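How to Set a Calm White Table With Mismatched Plates

By Ruoxi Qin
Filed under: Table & Kitchen, Small Projects

I love a white table. I grew up with dark brown furniture that swallowed every dish you put on it, so when we finally squeezed a plain white table into the corner of our place in Pultness, I spent a ridiculous amount of time just moving plates around on it. Dinner was late for a week!

What I learned is that you don't need a matching set, and you don't need a lot of stuff. Pale dishes on a pale table look wonderful if you take a little care with spacing and wipe things down properly. You can do the whole thing in 40 minutes, including washing up, and most of that is drying.

What you need

One larger plain plate per person
One smaller round dish per person, in a slightly different shade
Two lint-free cloths (old cotton pillowcases are great)
Dish soap, warm water, a splash of white vinegar

Step 1. Pick your pale colors

Stay in one family. Very light gray, bluish white, cream, a bit of mint green – all of these get along if nothing in the group is much darker than the rest. My favorite pairing is a light gray plate with a shallow white dish that has just a hint of green at the rim. The green is so faint you might miss it in the cupboard, and then you set it down on white and there it is. 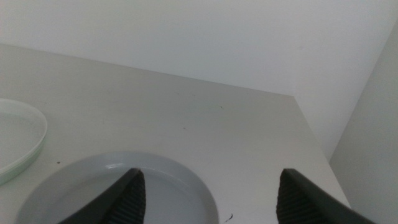 Photo: Haoran Jia / Storik

Put the big plate down first, close to where the person will sit, and bring the smaller dish in on the left. Leave a gap between them. I used to let the rims touch because I thought it looked cozy, but they clink every time somebody reaches for bread, and the colors run together. A finger's width is plenty.

If your table sits in a corner like ours, start with the seat that's hardest to reach. You'll thank yourself when you aren't leaning over three finished settings with a plate in each hand.

Step 2. Wash and dry for shine

Clear or tinted dishes are the most fun part of this and also the fussiest. They pick up light along the rim, and every bit of soap film shows. Wash them by themselves in warm water, rinse, then rinse again with a splash of vinegar in the water. Stand them up for a couple of minutes and dry them with the first cloth. Go around the rim, then in circles toward the middle.

Keep the second cloth dry for the final polish. Hold the dish by its edges, tilt it toward a window, and chase whatever streaks you find.
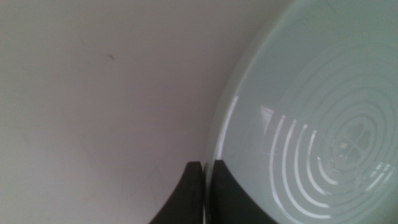
Plain glass is fine too, by the way, but I have a real weakness for the sea-green kind. It goes a little milky toward the edge and it makes even a few slices of cucumber look special. Flea markets are full of it. Check the rim with your fingertip for chips before you pay (gently, please), and look at it from the side as well as from above.

Step 3. Do the table last, then do it again

Clear the whole surface and wipe from the back edge toward you in long strokes. A barely damp cloth works better than a wet one. Then crouch down until your eyes are nearly level with the top and look across it. Lint, hairs, crumbs, that scuff from when you dragged the fruit bowl – they all show up from down there.
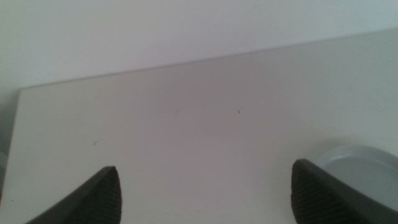
Pick up single hairs and fibers with a bit of tape wrapped around your finger. A cloth tends to push them along to a new spot. For gray scuffs, try a paste of baking soda and water on a soft cloth, rub lightly, and rinse it off well. Test it somewhere hidden first if your table is painted. If a mark won't budge, put a plate over it. I have one by the wall that has been under the salad dish since December.

Step 4. Put it together

Set everything back in the same order: large plates, small dishes, then flatware and glasses. Add one thing with color and stop there. Lemons are good, and so is a folded blue napkin. Haoran likes a single radish on each plate, leaves and all, and I've come around to it.

Soft daylight is lovely on all these pale shades, so if you're having people for lunch, leave the overhead light off and see how it looks first.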